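**Ticket: Merico softener, hard water at kitchen after install**
**Status:** Solved (hot side), understood (cold side)
**Opened in:** September
**Unit:** Skarnerari Merico, single tank, metered, separate brine tank
**Location:** Flitville, private well, house with a crawl space

### Original report

Hi all! First off, I love this unit. The head is easy to read, the manual has real drawings in it, and I put the whole thing in myself without flooding the utility room, so I'm already ahead of where I was with the water heater.

My problem is spots. Our well tests at 25 grains and everything we wash by hand dries with a white film on it. I expected that to stop once the softener was running. In the shower it has, mostly. Soap lathers like crazy in there now. At the kitchen sink the glasses look the same as they did before, and the kettle has already grown a new crust.

What I've checked so far:

- Bypass handles are both in the service position
- Hardness on the head is set to 25
- Clock is right, regeneration set for 2 a.m.
- There's salt in the tank, plenty of it, pellets not blocks
- No error on the display

Test strips, all done the same afternoon:

| Where | Result |
|---|---|
| Outside spigot | hard, darkest color on the card |
| Kitchen cold | hard, same color |
| Kitchen hot | in between |
| Shower, mixed | in between, a bit lighter |
| Utility sink, hot | in between |

So nothing in the house is reading fully soft, and kitchen cold reads like raw well water. Is that one problem or two? Happy to try anything you want, I have the strips and I have the patience.

### Reply from support

Thanks for the table, that helps a lot. Please do three things before we look at parts.

1. Push a broom handle straight down through the salt until it touches the bottom of the tank. Go slowly and try a few spots. You're feeling for a hard crust with a hollow space under it.
2. Start a manual regeneration and stay with it. Write down what the water level in the brine tank does during the brine draw step.
3. Find the pipe that feeds the kitchen cold tap and follow it back as far as you can.

Don't change the hardness setting yet. Raising it makes the unit regenerate more often, and if the regenerations aren't working you'll only use more water.

### Update 1: the broom handle

Found a bridge! I'd read about these and half thought they were a myth. The salt looked perfect from the top, nice and level, and the handle went in a hand's width and stopped dead. I leaned on it a little and the whole crust let go with a thunk I could feel in my feet. Under it was an empty gap and then water, with hardly any salt in the water at all.

I broke it up with the handle, working from the middle out and staying away from the walls and the brine well. The chunks were like sidewalk ice. I scooped out the biggest ones with a plastic pitcher and crushed them in a bucket before putting them back, which is a very satisfying job if you've had a long week.

I suspect I overfilled it on day one. I bought 5 bags from Tekleab (they had them stacked by the door, and I got excited) and poured in every one of them. The utility room is also damp. Next time the tank gets filled to halfway and the rest of the salt lives in a tote with a lid.

### Update 2: manual regeneration

Ran it right after breaking the bridge. Notes as I took them, minus the doodles.

**Backwash.** Strong flow at the drain. Water came out tea colored, then cleared up. Sounded healthy.

**Brine draw.** I put a strip of masking tape inside the tank at the water line. After 20 minutes the level was still touching the tape. It might have dropped by the thickness of the tape. I'd call that no draw.

**Rinse.** Normal flow.

**Refill.** Water came into the brine tank fine, and the float moved freely.

So the bridge was real and it was a problem, but there's something else going on too. I pulled the small line off at the head during brine draw and put my fingertip over the fitting. Almost no suction. I expected it to grab a little.

### Reply from support

Good test with the fingertip. Weak suction at the head with good flow at the drain points to the injector or its screen. Both are behind the small cover on the side of the valve, held by 2 screws. Please:

- Unplug the unit and put it in bypass
- Relieve the pressure by opening a soft tap before you loosen anything
- Take a phone picture of how the pieces sit, because the injector can go in backward
- Clean the screen under running water, and clear the injector hole with a wooden toothpick. No wire, no pins
- Check the O-ring for sand before you close it up

Also tighten the brine line nut by hand. A loose nut will pull air in place of brine and leave no puddle to warn you.

### Update 3: injector

Well, there's my sand! The screen was packed with fine brown grit and the injector had one single grain sitting in the throat of it like a cork. It came out with the toothpick on the first try. I rinsed everything in a cereal bowl so I wouldn't lose the pieces down the drain, wiped the O-ring, put on a thin smear of silicone grease and closed it up.

Took it out of bypass slowly this time. I'm fairly sure I opened it all at once on install day, which probably stirred up whatever was sitting in the well line. The sediment filter ahead of the softener was also overdue, so it got a new cartridge while I was down there on my knees anyway.

Second manual regeneration, and wow. The water line left the tape within the first couple of minutes and you could watch it go. It pulled down steadily until the air check closed. Fingertip test beforehand gave a proper tug.

Strips after that cycle, with the hot taps run long enough to empty out what was in the water heater:

| Where | Before | After |
|---|---|---|
| Kitchen hot | in between | soft |
| Shower, mixed | in between | soft |
| Utility sink, hot | in between | soft |
| Kitchen cold | hard | hard |
| Outside spigot | hard | hard |

I did a small victory lap around the yard. Then I went under the house to deal with kitchen cold.

### Update 4: kitchen cold

Following the pipe took longer than all the rest put together, mainly on account of the insulation. The line to the outside spigot tees off ahead of the softener, as it should, you don't want to water tomatoes with softened water. Partway along that same line there's another tee, an older one, and it goes straight up to the kitchen sink. So kitchen cold has never been on the softener side at all. Whoever plumbed it may have wanted unsoftened water for drinking, and I can see the argument. It tastes great.

That explains the glasses. I wash hot and then rinse under the cold tap out of pure habit, so the last thing to touch every glass was raw well water.

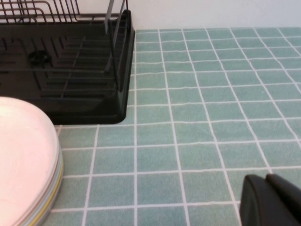 For the past few days I've rinsed with warm instead and the difference on plain drinking glasses is huge. No film, no chalky ring at the rim. A quick soak in white vinegar took the old haze off most of them. A couple are etched for good, I think, and they can be the paintbrush glasses.

The kettle now gets filled from the cold tap as before and descaled when it needs it. I'd rather keep the drinking water as it is for now. If I change my mind, there's a straight run in the crawl space where a new branch could come off the softened side, and I've marked it with blue tape.

### Reply from support

Glad it's drawing properly. Your reading of the kitchen tee is right, and leaving a cold drinking tap unsoftened is a common choice. Please leave hardness at 25 and run the unit on its normal schedule. Test kitchen hot again after the next automatic regeneration, and if it's still soft we'll close this out.

With sand in the well line, put the injector screen on the same calendar as the sediment cartridge.

### Final update

Automatic regeneration ran on its own overnight. Kitchen hot tested soft at breakfast and again after more than 5 loads of laundry, which was my idea of a stress test. Salt is loose all the way down, I checked with the trusty broom handle.

Please close. And if the manual ever gets a new edition, I'd vote for moving the injector drawing up next to the salt bridge page!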